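5.2 Preparing the bench top for the Gutier levelling compound

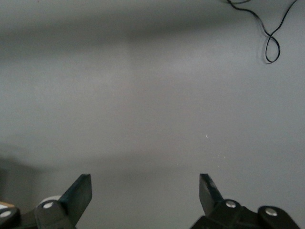
Fig. 14. Plain grey surface, matt, with a faint grain.

Read section 5.1 before starting. The compound must not be applied over wax, silicone polish or old floor paint.

1. Clear the bench and vacuum the joints.
2. Wash the top with clean water and a little detergent. Rinse twice.
3. Leave to dry for 72 hours with the workshop door closed.
4. Sand lightly by hand. Do not use a belt sander -- it leaves ridges that show through the finished coat.
5. Fix the edging strip with its lip 3 mm above the bench top.
6. Mix one bag of compound with the measured water. Stir at 300 rpm until no lumps remain.
7. Pour from the far end and draw towards you with the wide trowel.

Note: The mixed compound stiffens quickly in warm rooms. Mix one bag at a time.

Caution: The powder irritates skin and eyes. Wear gloves, goggles and a dust mask when opening bags.

8. Check for level along both diagonals. Fill low spots before the compound sets.
9. Clean tools in cold water straight away.

Replacement edging strip is ordered as part 1584. For fixing vices and clamps, see section 5.3.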